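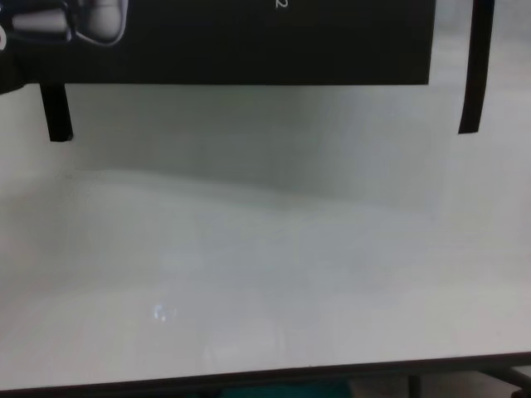 ## Teaching by hand, teaching by remote: a talk with the lead operator at Fevex

Fevex trains pick-and-place arms from human demonstrations at its site in Plindstead. The lead operator has been there through two changes of method and spoke with us on the condition that the job title be used in place of a name.

The first method was hand guiding. The operator puts the arm in a low-stiffness mode, holds it near the wrist and moves it through the task. "You feel the contact directly. If a part binds in a fixture, your hand knows before the log does," the operator said. The drawback is that the person's body blocks the cameras, and the arm is heavier to move near the limits of its reach. Paths recorded there tend to be slow and jerky, and the policy learns the jerks along with the task.

Remote control came in January. The operator stands at a white work surface with a black panel over the far side and works from what the panel shows of the gripper. Depth was the first problem. "Everyone overshoots on a flat view. You learn to use shadows, or you come down in two moves: stop short, check, then close."

The group logged both methods on the same insertion task. Hand guiding produced 900 demonstrations before the change. Remote control has produced 2,628, of which 182 were rejected. The operator reviews rejected runs personally and sorts them by cause. Most were pauses. "A person stops to think for four seconds and the arm sits still. The model can't see that you were thinking. It learns that hovering over the part is a step."

New staff are now told to decide on the grasp before starting the recording, and to discard the run if they change their mind partway. Corrections are treated differently. A missed grasp followed by a clean second try is kept and tagged as a recovery. There are 282 of these in the current set, and the operator wants more. "Without them, the arm misses once and has no idea what to do next."

Delay gets less attention than it should, in the operator's view. The Correa controller the group used first had a lag that varied from one minute to the next. A steady lag can be learned; a changing one makes people chase the arm. The replacement, from Wilbridge, is slower on average but consistent, and fewer runs showed oscillation near the fixture.

Asked whether hand guiding has been dropped, the operator said no. It is still used for tasks with sustained contact, such as wiping and seating a connector, where the current remote setup returns no force to the hand. Free-space motion and sorting are done remotely.

The next change is to the session length. Runs recorded late in a shift take longer and wander more, and the group is testing shorter blocks with a fixed break. "I'd cut it further," the operator said. "We're still arguing over the schedule."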